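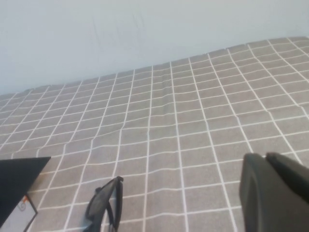 3.2 Setting Up the Table

Figure 2. Wrist camera view of the sunglasses task, with the gripper at right and the checked cloth underneath.

I'll be upfront that I spent more of the semester on the table than on the arm. Our class project (we called it Hevis, after a misspelling in my first notebook) was supposed to be all about grasping, and I figured any flat surface would do. Then I ran my first batch of 260 tries on a bare, shiny tabletop and the glare drove me up the wall! My teammate Solange Cloutier suggested covering it with fabric, so we picked the gray one with the thin white grid that you see in Figure 2.

I loved that cloth right away, mostly for the lines. When I scrub through wrist camera video, the squares give me a quick feel for how far the gripper has moved (they shrink toward the wall, so I only trust them up close). The trouble is that cloth doesn't stay flat. There's a ripple through the middle in Figure 2, and the grid lines bend right along with it. I had written a little script that looked for straight lines to guess the camera angle, and it hated ripples. We ended up dropping the script and using the arm's own joint readings, with the grid left in just for us humans.

Sunglasses were my pick for the hard object, and I'd pick them again. The lens is dark, the frame is thin, and a temple arm can stick up at pretty much any angle. With the arm raised, as in the figure, I had two ideas about where to grab: pinch the raised arm, or go in low at the frame. Solange was firmly on team frame. I wanted the arm, and we argued over it long enough that we agreed to label both as fair targets and let the model choose.

Dark on dark was the other headache. The gripper is dark gray and the glasses are black, so when the two get close together my color threshold lumps them into one blob. I fixed this with a fixed mask over the part of the view where the fingers sit, plus 40 hand-labeled stills to check the mask against. It's a bit crude, and it throws away some useful pixels near the fingertips, but it got us through to the training runs in Section 3.3.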